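Re: [ev-owners] Heat pump or resistive heater for winter range?
From: Lamisi Issahaku
Date: Apr 18, 2020

Vicente Olivares wrote:

> My Skista lost a good part of its range over the winter and the
> dealer in Godoy says this is normal for the model with the
> resistive heater. He wants me to trade up to the one with the heat
> pump. Before I spend that kind of money, does anyone have both, or
> has anyone driven them back to back in the cold? I do a 16 mile
> commute each way and one long trip a month to see family. The car
> sits outside at both ends. Also, is there any point in preheating
> if I'm not plugged in?

Vicente,

I don't have both, but Zdeňka Oravec has the heat pump version and I have the resistive one, same year, same battery. We both live in Kosdale and we swapped cars for a while in December to settle an argument. I'll tell you what we found, and she can correct me if she's reading.

On a short commute like yours the difference was small. Most of the energy goes into warming up a cold cabin, seats, glass and all, and the heat pump car was doing a lot of that with its backup resistive element anyway. You pay for that warmup every time you start from cold, so two short trips with the car sitting outside in between are about the worst case for either system. I would not trade cars over a 16 mile drive.

On the highway it was different. Once the cabin was warm, the heat pump car used clearly less to keep it there. We ran the 70 mile loop out to Nindutby and back to town in each car, same speed, cabin set the same, on days with similar weather. Hers got home with noticeably more in the battery. How much that matters to you depends on whether your long trip is one you can already make without stopping. If you have to charge either way, the heat pump saves you a few minutes at the charger and some money, but probably not a stop.

When it got really cold the gap shrank again. There's less heat in the outside air to collect, so the backup element does more of the work. People from milder places will tell you the heat pump is a huge improvement, and for them it may be. Ask them how cold it gets.

As to preheating: plugged in, yes, always, and set the departure time so the battery gets warmed too. Not plugged in, you are spending the same battery you'd spend driving. You get a comfortable car and clear windows, and that may be worth it to you, but it does nothing for range. I do it anyway for the windshield.

Things I would try before talking to the dealer again:

Use the seat and wheel heaters first and turn the cabin down a few degrees. They draw very little compared to the air heater.

Check your tire pressures in the cold. Mine were 3 psi low all around and I hadn't noticed.

Look at whether the climate control is running the AC compressor for defogging when you don't need it. On my car the auto setting likes to do this. Turn it off and see if the windows stay clear.

Ask at work about an ordinary outlet. Even a slow charge keeps you from starting the drive home with a cold battery and less of it.

Patricio Peñalver had a shop add insulation under the hood of his and paid around 900 for it, parts and labor. He says he can't tell the difference. I'd skip that one.

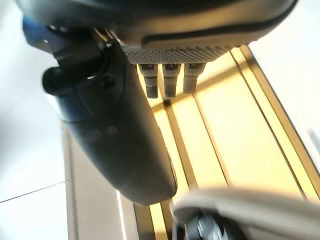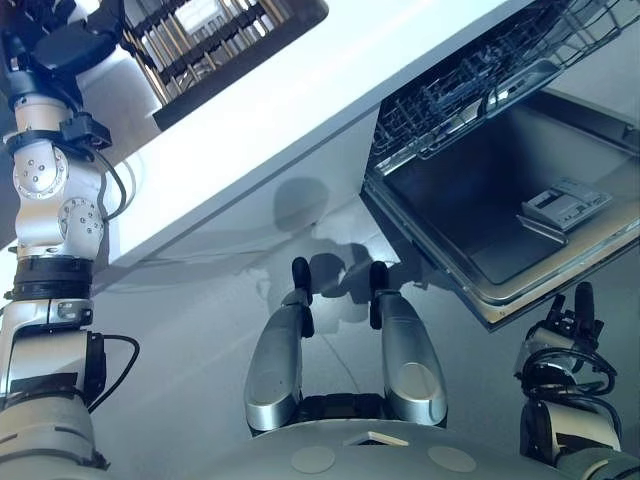
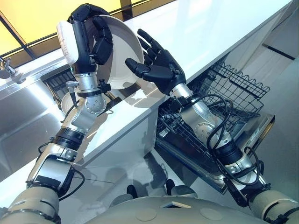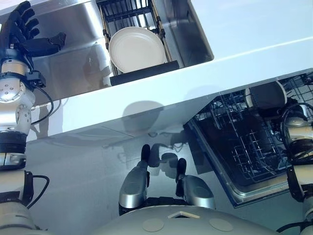

One more thing on the dealer's numbers. The winter range figure on his sheet may assume a car that starts from a heated garage. Yours starts outside, and so does mine, so neither of us should expect to see it. If you want a fair comparison, ask him to let you keep the heat pump car overnight and drive it to work from your own driveway in the morning. Reset the trip meter before you leave and write down the energy per mile, not the guess-o-meter range. Then do the same with yours the next morning if the weather holds. The dealer here let Audrey-Anne Beaulieu do this when she was shopping, although she had to ask twice.

It will be hard to test any of this now that it's warming up, so you may as well wait until fall unless he gives you a very good price on the trade. Defrost performance is the other thing to look at then. Zdeňka's car was slower to clear the side windows than mine, and on a wet morning I'd take mine over hers.

If you do get to try one, please post the numbers to the list with the outside temperature. We have plenty of summer figures in the archive and hardly any for winter.

Lamisi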